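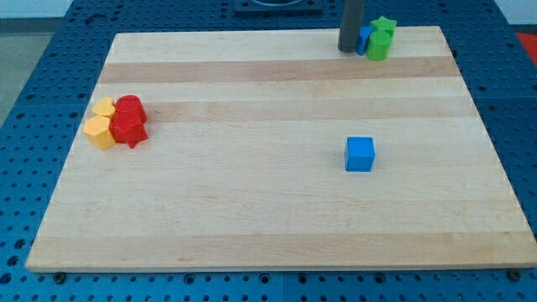 **Gidey puts its shape blocks back on sale, star and all**

Fisside, 16 Feb 2018

Toy maker Gidey will bring back its plastic shape blocks in March, nine years after dropping them in favour of things that lit up and sang. Parents have had time to compare the two.

The first run is 2,000 sets, with hearts, stars, cylinders and hexagons in colours including yellow, red and blue. They need no batteries and play no tunes. The star remains the worst one to tread on, and Gidey has left it alone after 60 families in the Gondudlow play trial voted to keep its points.

"We did try a rounder star," said Hannelore Lenz, head of product. "The children asked what it was. One of them thought it was a potato."

The blocks will stand on any flat surface, such as a maple board, a tray or a kitchen floor somebody has just swept.

Sets go on sale through Narkis shops. Press samples are available from the Gidey office in Fisside, and we would like them back with the hearts included.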